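Report on the visit to the Hayat textile care works, Gasberg

Purpose of the visit

The Tivley Association of Guest Houses and Small Hotels arranged for its members to attend the winter open day at the Hayat works in Gasberg on Sun 31 January. The works washes, dries, mends and finishes bedding for guest houses, residential homes and private households in the district. Members had asked for guidance on the care of coloured and printed bedding, which many of them now prefer to plain white, and on the contract terms that Hayat offers to smaller customers.

This report is intended for members who could not attend. Prices were given to those present on a separate sheet and are not repeated.

Arrival and reception

The party travelled by coach from the market square in Tivley. The road over the hill had been gritted and the journey passed without delay. Visitors were received in the former weighing room, where tea was served and the safety rules were read out. Long hair was to be tied back and scarves removed before entering the finishing hall. Overshoes were issued at the second door.

The works stands on the river side of Gasberg, on a site that was first used for dyeing. Little of the dye house remains apart from the chimney base and a stretch of stone channel, which is now covered by a grating. The present building is a plain single-storey hall with a loading bay at either end. Soiled linen enters at the north bay and clean linen leaves at the south, and staff do not cross from one side to the other during a shift without changing their overalls.

Sorting and marking

On receipt, each bundle is weighed and entered in a ledger, and a cloth tag is stitched to every item. The tag carries the customer's number and a letter for the wash group. Members were interested to learn that Hayat still stitches its tags by hand on quilted and padded covers, as the heat-sealed kind had left marks on some fabrics. There were 356 customer numbers in use on the day of the visit.

Sorting is done by colour first and by weight second. Dark reds are always kept apart for their first three washes, whatever the care label may say. The guide remarked that most complaints about colour concern new bedding that was put in with older items at home before it was ever sent to the works.

Washing and drying

The washing hall was in operation, though at a reduced rate. Printed cotton is washed at a lower temperature than plain cotton and is turned inside out where it is made as a cover. Thin top sheets and heavier floral covers are placed in separate loads even when they belong to the same bed, as the heavier cloth rubs the surface of the lighter one. Members who launder on their own premises may wish to adopt the same practice.

Each machine in the main row takes a load of 50 kilograms. The water from the last rinse is kept and used for the first rinse of the following load. The works has measured its water use since this system was fitted and reports a saving of about 11 per cent over the year.

Drying is finished on rails wherever time allows. The drying loft was the warmest part of the tour and, in January, the most popular. Shutters on the river side are opened in dry weather, and sheets are hung with the pattern facing inwards, away from direct sun.

Finishing and mending

The finishing hall contains 2 roller presses and a row of hand tables. Flat sheets pass through the rollers. Covers with a fringe, a raised stitch or a printed border are pressed by hand from the centre outwards, so that the edge is not pulled out of line. A member of the finishing staff demonstrated the folding of a double cover by one person, and several visitors attempted it with mixed results.

The mending room is run in partnership with Rakero, a sewing workshop in the same street, which takes on trainees from the district. Small tears are closed from the back with a patch of washed cotton. New cloth is never used for a patch, as it shrinks and puckers the surrounding fabric. Worn floral covers that are beyond repair are cut down for cushion backs and bags, and a small selection of these was on sale near the exit.

Questions raised by members

A number of questions were put at the close of the tour. On storage, members were advised to keep clean bedding in cotton bags or on open shelves, and to leave a gap behind the shelf in rooms with an outside wall. On fading, the works recommends that striped and flowered sets be used in turn, so that all of them age at the same pace. On stain treatment, the advice was to use cold water, to avoid rubbing, and to attach a note to the item stating what the stain is, if this is known.

Some members asked whether collection could be extended to the upper villages. Hayat replied that the matter depended on the state of the road and would be looked at again in the spring. The Association has undertaken to send a list of the premises that would be interested.

Arrangements following the visit

Members wishing to open an account should write to the works directly, stating the number of beds and the kind of bedding in use. The Association will hold a copy of the wash group chart at its office in Tivley, where it may be consulted during opening hours. A further visit, limited to the mending room, may be arranged if there is enough demand.

The Association thanks Hayat and Rakero for their hospitality and for the time given by their staff.

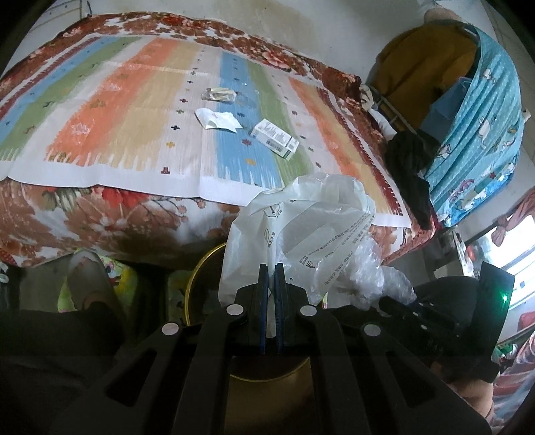 Overshoes and visitor badges taken home by mistake may be handed in at the Association's office, from which they will be returned to Gasberg with the next delivery.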